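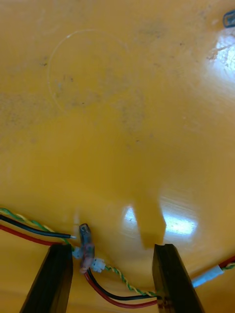 Monday, January 20, 2025
Posted by Simin Taheri, Stirkow bench notes
Reading time: 2 min

Kitting task, second session. The plan was 100 usable demonstrations by dinner. We have 19, and I am counting one that Mirko wants thrown out.

The wires are the trouble, as they were last week and will be in March. The arms will go where you send them. A harness goes where it likes, and a twisted pair has opinions of its own. Mirko Colombo drove first and spent most of the morning learning that you approach a cable from the side, slowly, and don't try to correct in mid-air. I drove after lunch and learned the same thing, having watched him do it for three hours.

Layout is the one Yuzhen drew up: parts in the yellow bins, lined tray in the middle, left arm takes the left bins and right arm takes the right. She wants the bins left alone between episodes and the parts inside them shuffled. We had been doing it the other way round – my fault, I read the sheet upside down.
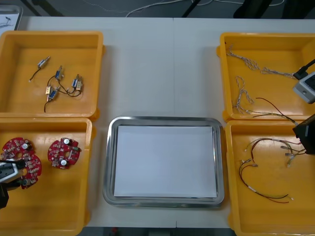 Do we keep the episodes where the gripper drops a part and picks it up again?
We keep them, tagged "recovery," as long as the operator finishes the task without a hand coming in to help.

Mirko's disputed one is episode 1401, where he dropped a harness, recovered it beautifully, and then said a word that the audio track will have to lose. I say it stays. Ardalan can mute it, he likes being useful.

Other grumbles. Wrist view washes out when the window light comes in low, so blinds down after two. Start the recording before you touch the controls, not after. That cost us 14 episodes, all of them lovely I'm sure.

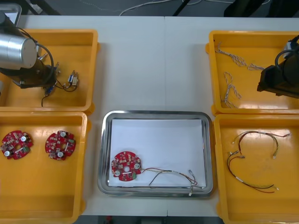
Shuffling also means really shuffling. If every board comes out of the bin facing the same way, the policy will learn that boards face that way, and then Esfahani's people will set one down backwards at the demo and we will all get to watch.

Tomorrow: Mehrangiz drives, I label. Ask Yuzhen if a plug hanging over the tray rim counts as in the tray. I would like it to.

Stirkow internal notes | Questions to Simin | Back to top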